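I finally hung the linocut! It has been leaning against the hallway wall since September, and on Sunday I got the level out, moved the coat hooks over and put it up properly. It's a heron in two colors, a deep green and a kind of brick red, printed by Higinio Barrera, who has a studio over in Dondthorpe. I bought it at the Gonura print fair after walking past his table 3 times pretending to look at other things. 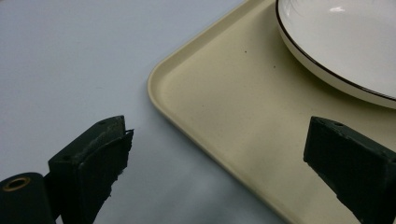
The green is what got me. He rolls it on thin, so the grain of the paper shows through the wings, and then the red goes over just the reeds and the legs. From across the room it reads almost black — up close it's so alive! I went with a plain oak frame and a wide mat, and I'm so glad I skipped the black one.

Now I want a second print for the spot by the stairs, maybe one of his smaller fish (they come in an edition of 30, and I've already picked a favorite).

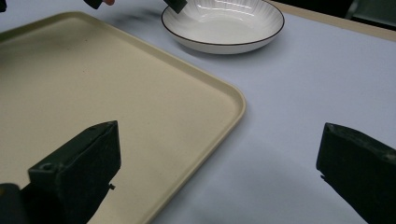
Sepehr Kermani wrote in the comments that I should keep the heron out of the afternoon sun, as his own red print faded badly by a west window. Mine gets light until 10 in the morning, then shade. I'm going to ask about UV glass anyway.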